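Sharing a roof in Plastthorpe

The old Methodist schoolroom in Plastthorpe has been used by two congregations for the past 21 months. The Anglicans have it in the morning and a small mosque group has it from early afternoon. I belong to the first lot, and I said I would write something about how it has gone, mainly for people in other towns who keep asking.

It began with a boiler. Ours failed in November and we could not pay for a new one. The mosque group had lost the lease on their rooms above the shops on Damance Road and had money set aside for rent. They offered £2,000 up front and the rest monthly. There was a meeting, which was long and a bit bad-tempered. Two families left us over it. I was sorry about that and still am.

Most of what we have dealt with since has been practical. Shoes needed somewhere to go, so there are racks in the porch now. The cross on the end wall was the thing everyone expected a row about. It stayed where it was, and a curtain on a rail is drawn across for prayers and drawn back afterwards. The kitchen was harder. We keep separate pans and separate shelves, and the fridge has a line of tape across the middle.

Ramadan was a strain the first year. People were arriving for the evening meal while our choir was still packing up, and the car park holds very few cars. Last year we moved choir practice to 3 in the afternoon and it was much better. Some of us stayed on and ate.

We have not done much in the way of formal dialogue. The Tastari reading group came over from Ngau House with a set of discussion papers, and we tried those for a few weeks. I found them heavy going. The talk was better while we were putting up shelves in the back corridor, when people asked each other what they wanted to know -- what happens at a funeral, whether you are allowed to be cross with God.

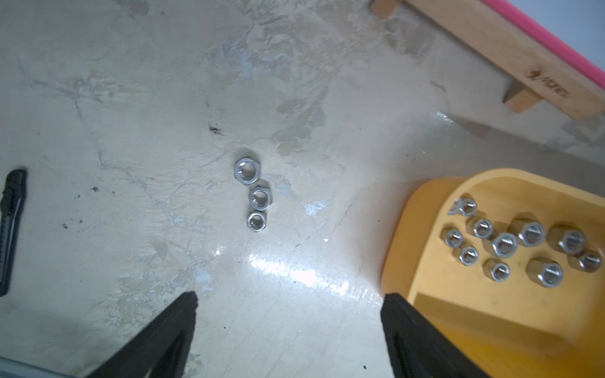
Photo: Plastthorpe Schoolroom blog

I don't want to make it sound finished. The agreement comes up for renewal in the spring and there are people on both sides who would sooner have their own building. I can understand that. There is also the question of the sign outside, which still has only our name on it -- the council wants a fee for changing it, and we haven't agreed who pays.

The boiler is working well. Morning service is at ten as usual, and the side door is the one to use until the front step is mended.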